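Instrumental Methods – Handout for Week 2
Topic: Infrared spectroscopy, sample preparation and reading of the spectrum
Revised Nov 16, 2020

Please read this handout before you come to the Vovdale laboratory. The theory was given in the lecture, so it is repeated only shortly.

A molecule absorbs infrared light when the vibration changes its dipole moment. For this reason the C=O stretch gives a strong band, and the symmetric N≡N stretch of nitrogen gives no band at all. The position of the band depends on the strength of the bond and on the masses of the atoms. A stronger bond moves the band to higher wavenumber, heavier atoms move it to lower.

We record from 4000 to 600 wavenumbers (the unit is cm-1). The part under 1500 is called the fingerprint region. Do not try to assign every band there – compare it with the reference spectrum of the same compound.
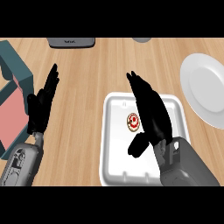 Fig. 1. Simulated robot arms and household items on a wooden tabletop.

Preparing the sample

Solids are measured on the ATR crystal. Put a small amount of powder in the centre, so that the crystal is covered, and lower the clamp until it clicks. Liquids need one drop and no clamp. Clean the crystal with isopropanol and a soft tissue, and let it dry before the next sample. Always record a new background after cleaning.

If your spectrum shows a sharp pair of bands near 2350, this is carbon dioxide from the air and it does not belong to your compound. A broad band near 3300 can be an alcohol, but it can also be water, so check how the sample was stored.

For the report

Hand in both spectra with the baseline corrected, labelled with the sample code and your bench number. Give a table of the bands you used, with wavenumber, intensity (strong, medium, weak) and assignment. Sample 22 is the unknown. Its colour is not a useful hint.

Question for discussion in the tutorial: why does the C=O band of an ester appear at higher wavenumber than that of an amide?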